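Yard work next for the Jestthorpe robot

Print | E-mail

4th September

Folding towels was the easy part! The household robot team at Jestthorpe has moved outdoors, and its two-armed machine is now practicing in a simulated backyard with a lawn, a fence and plenty of trees. The chore list has 32 jobs on it, from picking up twigs to coiling a hose.
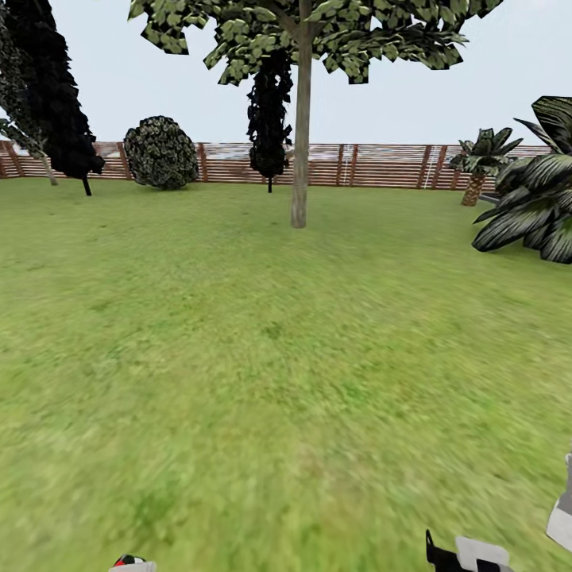
Ullo would settle for a machine that gets the twigs up before the mower comes through, and never mind the hose. The team hears that a lot, and twigs are at the top of the list.

So can it do them yet? Sometimes, and that's more than it could manage last November. Out of 2513 practice runs, the best result so far is on simple pick-and-carry jobs (small things, short trips, flat grass). Anything that bends or tangles is still a headache.
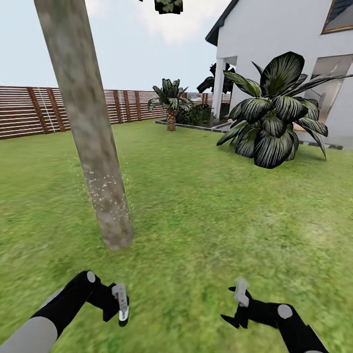

By Akyol, Staff Writer

What I love about this project is how ordinary the goals are. The house in the simulation has a porch, planting beds and big leafy plants to work around, much like yards people really have. A robot that does well there gets a try at Zaltby, where the team has a test garden and 10 of the same chores set up for real.

Paving is part of the course too, with grass growing between the stones.

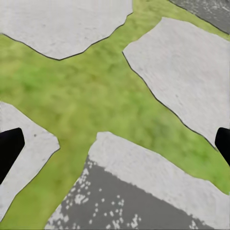
Can I buy one to do my yard this fall?
Not this fall. The team has no product for sale, and the first garden trials will cover just 5 chores.

Print this story | E-mail this story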